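The Latency Budget

Two-handed manipulation puts pressure on the part of the software stack that gets the least attention: the clock. 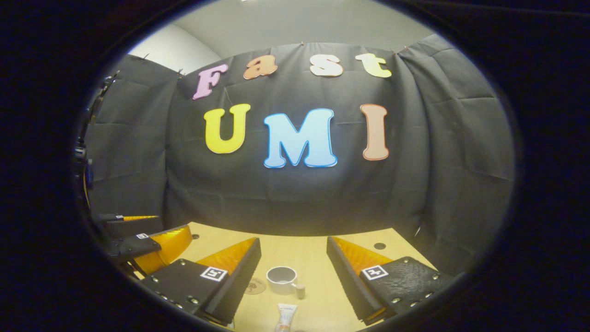 At Zonitz, Detlef Thiele maintains the controller that turns a learned policy's output into joint commands. The policy, trained on demonstrations from hand-held grippers, predicts 16 future poses at a time for each hand. By the time a prediction arrives, the first few poses are already stale. Executing them anyway makes the arm step backward before it moves ahead.

The fix is old in principle. Every camera image and gripper width reading gets a timestamp at capture, corrected for the known delay of its sensor. The controller throws out any pose whose target time has passed and interpolates through the rest.

"Most of what people call a bad policy is a bad clock," Thiele says.

Two arms make it harder. If one side lags by a single control step, a mug held in one hand and a coaster in the other drift apart. Thiele's scheduler, called Rellden, puts both arms on one time base and releases commands in pairs. When either side misses its deadline, both hold position.

Perception has its own schedule. Gripper width comes from fiducial markers on the fingers, read through a fisheye lens. Near the rim of the image the markers shrink and skew, and detection drops out. Duan, the tracking module, fills gaps of up to 8 images and flags anything longer. A set of 3000 demonstrations went through it in May; flagged segments were cut before training.

The remaining problem is calibration. Sensor delay shifts with firmware, and the team still measures it by hand — 11 minutes per camera. A version that estimates delay from the recordings themselves is being tested at the Warkley site.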